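Suturing practice pads: progress report to the Juvitetti Fund
September
Prepared by Viola Longo, Sima Skills Room

Dear Parvathi Nadar,

You asked for a report that could be read in one sitting, and specifically in less time than the last one. I have taken the point. The appendix on refrigeration has gone.

Where we are

The grant was for tissue practice pads, suture and needles, and for enough teaching hours to make use of them. We planned for 300 pads in the first half of the year and have used 218. The shortfall is mostly down to the first six weeks, when our supplier, Jisosar, sent pads that had dried out at the corners and had roughly the give of a doormat. Ubaldo Zanetti spent a good part of that period on the telephone. The replacements were much better, and Jisosar has credited us for the bad boxes, although the credit note arrived made out to "Ubaldo Suture", and finance would like it reissued.

Teaching

We run the sessions on Monday evenings, with a second group at lunchtime when Hanane Abdelaziz can get the room. The syllabus is the one in our application: simple interrupted stitches first, until they are dull, and then everything else. Trainees tend to arrive wanting to do something more glamorous. Hanane lets them try, looks at the result for a while without speaking, and hands them a fresh pad.

Spacing was the weak point in the spring. Almost everyone could tie a sound knot by the third session, but the stitches themselves wandered, bunched up at one end and then strode off towards the other as though late for a train. Vittoria Bianchini now has the trainees decide on all their entry points before the first bite is taken. It is slow and unpopular and it has worked.

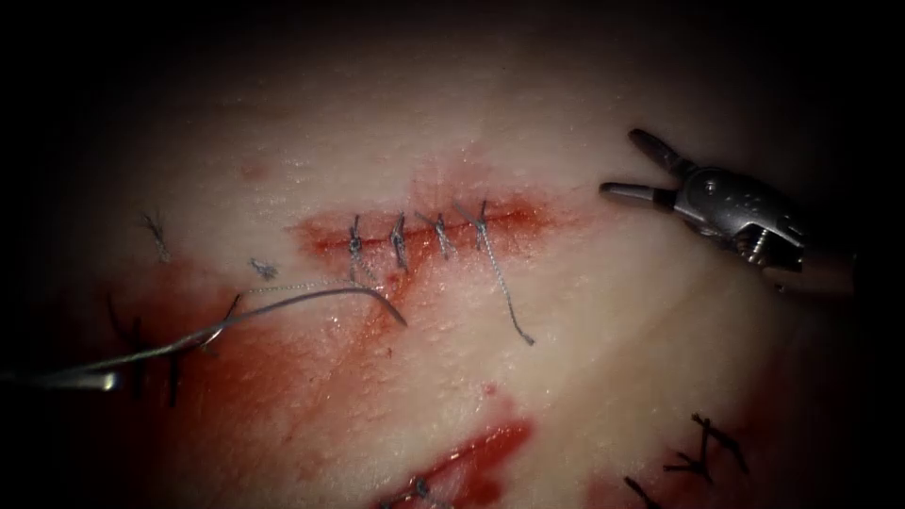 Knots are assessed separately. We mark for tension, for where the knot lies and for the length of the ends, and it is the last of these that causes the arguments. Two of our assessors were trained to leave rather more thread than the other two, and each pair regards the other as a danger to the public. We have agreed a written standard, which everybody signed, and which I am told is being followed.

The move from dry pads to moist ones was the change you queried in the spring. I would defend it. On the dry pads the trainees were learning to be good at foam. The moist ones are slippery, they mark easily if you grip too hard, and adding a little stage blood round the incision makes people noticeably less fond of rushing. It also makes the bench cloths look alarming, and we have had to have a word with the laundry.

Money

Thread is the largest running cost, and we are getting through more of it than I budgeted. To date we have spent 649 pounds on suture against a line of 495. Some of that is waste, pure and simple: long tails thrown away with a perfectly good length still in them. Vittoria has started a jar. Trainees now practise hand ties on the contents of the jar before they are allowed near a new packet, and the September order was smaller as a result. I would like to cover the overspend from the Jisosar credit, if you are content with that and if Ubaldo ever gets his name back.

Needles are under budget. The new sharps bin is on the wall at last, at a height that suits everyone except Hanane.

Still to do

The Cotau building has offered us a bigger room from next term, with proper lighting and a sink that drains. We would need one more bench and somewhere cool to keep the pads. I will send costs separately.

Continuous sutures start after the break. Vittoria is rewriting the handout, as the present one has the diagrams in the wrong order and two of them are upside down. The trainees had been managing regardless, which she found more worrying than the diagrams.

I would be grateful for a decision on the thread money before the next order goes in.

With best wishes,
Viola Longo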